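Prundby 2 review: a two-arm learning method on a small bench

Posted 8th February

Prundby is a method for teaching a pair of robot arms from recorded demonstrations. You guide the arms through a job by hand control, save what the cameras and joints report, train a policy on it, and let the arms try the job on their own. Plenty of methods do that. What sets this one apart is a second training pass that looks for the moments when both grippers are close to the same object and gives those moments more weight. The authors call it contact weighting. Version 2 came out this winter with a cleaner install and a much shorter settings file, so I spent most of the past month with it.

I had three questions. Does it learn with fewer demonstrations than the plain version of the same policy? Does it cope when things on the table get moved? And can one person run it without giving up every evening to it?

Setup

The code installs in one go if your graphics driver is recent. Mine wasn't, and that cost me a Sunday. After that the only real trouble was camera timing. Prundby wants a fixed view and a wrist view with matching time stamps, and it will accept badly matched ones without a warning. My first set of recordings was useless for this reason and I didn't find out until training was done. There is a check script in the tools folder, called Pritgate, that lines up the streams and prints the gap between them. It should run by default. It is not mentioned in the main guide at all.

Recording is fine. You start and stop with a foot switch or a key, and a bad take can be thrown out right away. I would have liked a way to trim the end of a take, because I tend to pause before I hit stop and the policy learns the pause too.

The job

I picked a bench task with a light blue stand and a few yellow parts, with small loose items left on the table as clutter. The clutter matters. A lot of published results come from a bare table, and a policy that has only seen a bare table can fall apart when a foam cube shows up near the goal. Between takes I moved the loose things by hand, without any fixed plan, and kept the grid sheet under everything so I could put the stand back in the same square when I needed to.

The full set came to 1146 short segments after the software cut the recordings up. Prundby does the cutting itself, based on when the grippers open and close. Most of the cuts were sensible. Slow releases gave it trouble, and I had to merge a few pieces by hand.

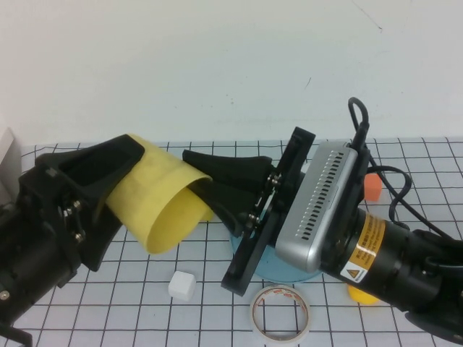
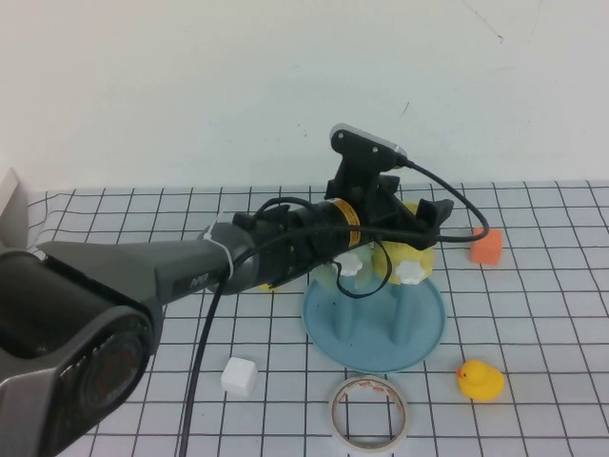
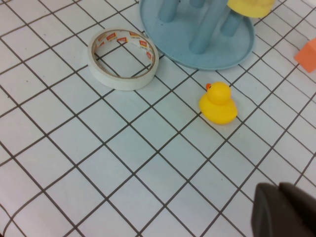
Doltow wrote in after I put my early notes up, to say that the contact weighting had done nothing for a single-arm pouring job, and asked whether I had tried turning it off on the same data. I had, and that comparison is the part of this review I would trust most.

With weighting off, the trained policy finished 13 of 30 trials. With weighting on, same data and same training time, it did clearly better, though I changed a camera mount halfway through that second batch and won't quote a number for it. I plan to run it again. The kind of failure also changed. Without weighting, the two arms tended to reach the part at slightly different times, and one would push it before the other had closed. With weighting on, that mostly went away. What was left was poor placing at the end, where the part came down beside the spot it was meant for.

So Doltow's result makes sense to me. If only one arm touches anything, there are no shared moments for the method to find. The guide ought to say this in plain words. It talks about "contact-rich tasks" in general, and a reader could easily think that covers one arm.

Moving the clutter

This went better than I expected. Shifting the loose objects a few squares either way made little difference. Moving the stand was another matter. One square over was fine. Two squares over and the arms would start well, then slow down and hover. The wrist view seems to carry much of the load in the last part of the motion, and when I covered the wrist camera with tape as a test, the policy could still reach the right area but could not finish.

I also tried a part in a color the policy had not seen. It ignored it. I don't hold that against the method, since I had given it no reason to do anything else, but don't buy into the claim on the project page that it "generalizes to new objects" without a look at their list. Their new objects are mostly the same shapes in other sizes.

Training time and cost

One training run took a night on a single desktop card. The second pass adds to that, and there is no way to resume it if it stops partway. I lost a run to a power cut. The memory use is modest, and I never had to shrink the images.

The Benítez method, which I used last year on the same arms, trains faster and is easier to read if you want to change the code. It needs more demonstrations for two-arm work and was fussier about lighting. For one arm I would still use it.

What I'd change

Make the timing check part of the normal start. Let the second pass resume. Add a trim button to the recorder. The settings file is good now, but two of the options have names that are nearly the same and do opposite things, and I mixed them up twice.

Who should try it

If you have two arms, a wrist camera and a job where both grippers handle the same part, Prundby 2 is worth a few weekends. The gain on my bench was easy to see without any statistics — the arms stopped knocking the part away from each other. If you have one arm, skip it for now. I'm keeping it installed, and the repeat of the second batch is next once the camera mount has been glued.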